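Subject: Re: [grasdale-makers] Dull black finish for the display boards

Reading time: 4 min

We use cookies to keep you signed in to the list archive. Manage preferences.

From: Raimonds Siliņa
To: grasdale-makers list

Earlier Wedon wrote:

> I'm repainting the eight boards we use for the December open house and
> I want them to stop throwing glare back at people. Last year I used
> whatever black was left in the cupboard and two of them came out like
> a piano lid. I have a quart of chalkboard paint, a can of flat exterior
> black, and the roller that came in the kit. The boards are hardboard,
> smooth side out, with pine edging that was painted white at one time.
>
> Questions. Do I need to strip the old paint? Can I get away with one
> coat? And is there any point in doing the backs? I'd like to have them
> standing up again by the end of the month.
>
> Wedon

No need to strip it if the old paint is sound. Press some packing tape down hard in a couple of places and pull it off fast. If paint comes up with the tape, scrape that area back and feather it. If nothing comes up, wash the board with dish soap and water, rinse it twice, let it dry overnight and sand with 220. You are only taking the shine off. Stop when the surface looks evenly dull with a lamp held low to one side.

Wipe the dust off with a damp rag. I used to use a tack cloth and I quit, as the ones I bought left something behind that made the paint crawl in small circles. It may have been a bad batch.

One coat will not do it. Flat black looks fine wet and then dries with every lap showing. Plan on two thin coats, three on any board where you scraped. Leave four hours between coats if the shop is warm and go to overnight if it isn't. I did the Kaltska boards in an unheated garage and the second coat pulled the first one up in strips. I had to start over on both of them.

Throw out the kit roller. Get a foam one, or a mohair if you can find it, four inch. Load it, roll it nearly dry on the tray, and make your last passes all in one direction without pressing. Don't go back over a spot that has started to set. That is where the shiny patches come from, more than from the paint.

As for which paint, I would use the flat exterior and save the chalkboard paint for a board you intend to write on. Chalkboard paint is harder, but it shows fingerprints and you have to season it with chalk or the first thing written on it stays there. Ramanauskas used it on his and you can still read last year's ticket price from the doorway.

The quart should be enough. I worked mine out at 331 square feet over two coats, counting both sides, and went through just under a gallon. Yours are smaller. I keep a notebook of this, and the whole set including primer came to 491 dollars, but that was with new hardboard and new hinges. Paint and rollers alone were about 40. 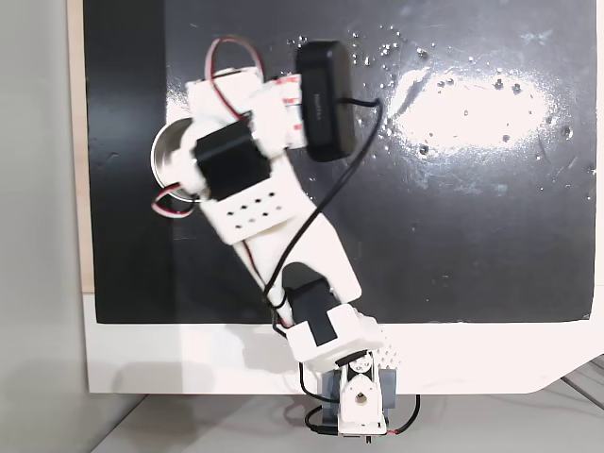 For the edging I would stay with white. A black board with black edges disappears against the drapes in that hall and people walk into the corners. The white border along the bottom of mine makes it easy to see where the board stops, and it hides the scuffs better than I thought it would. Paint the field first, let it cure for several days, then tape on the black side and do the edging. Seal the tape by running a little of the black along it before the white goes on. Whatever bleeds under will be black on black. Pull the tape while the white is still soft.

Do the backs, yes. One coat of anything. Hardboard painted on one side takes up damp on the other and bows. Mine had a curve of half an inch after one winter leaning against the wall at Grasdale. I got most of it out by laying the board hollow side down on the floor with paint cans on top for 10 days, and then painting the back the way I should have to begin with.

Two smaller things. Don't wax them, whatever the can says. And if you put labels up, use the blue putty and take it off the same evening. Left on for a week it draws an oily spot that shows through flat black and can't be washed out. I touch those up with a bit of foam and the original paint, so keep a jar of it back and write the date on the lid.

I have spare foam rollers and most of a roll of the thin green tape if you want them. They're on the shelf by the side door, and I'm there most evenings after six.

Raimonds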